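Jamie Nuttall has been hanging pictures for other people since he left the removals trade. He works out of a unit in Stuvum and charges by the visit.

"Most people hang things too high," he says. "They stand up to do it, then they sit down and look at it for years."

He keeps a notebook of jobs, which had reached 1380 entries when we spoke in July 2026.
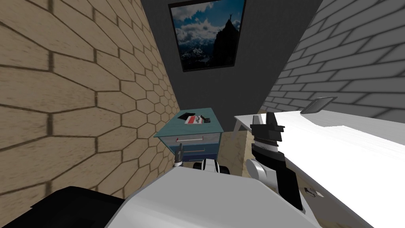 A mountain picture over a small nightstand.

Bedrooms take him longest. Couples disagree, and he waits in the kitchen until they have settled it. He likes a gap of about 40 centimetres above low furniture, though he will go closer if the ceiling is poor.

Plaster is his main complaint. In March he spent a whole morning in a terrace where every hole crumbled, and he ended up filling three of them and coming back.

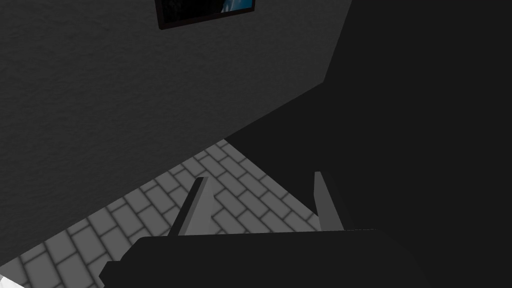
"Old walls you tap first," he says. "I use my knuckle. My old boss Eustaquio Cuevas had a detector and never trusted it."

Does he mind dark walls? He doesn't, but he asks for a lamp. A heavy mirror gets two fixings, and he won't use sticky strips on anything with glass in it.
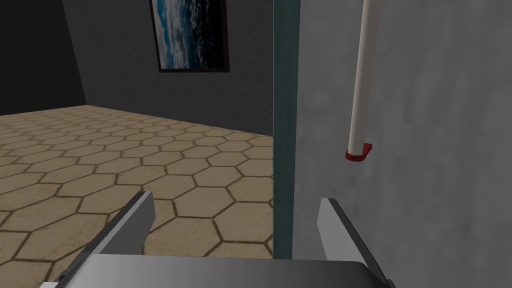
The room from low down, grey in the foreground.

His own flat has bare walls. He has a print from his sister leaning behind the sofa, and he says he'll get to it.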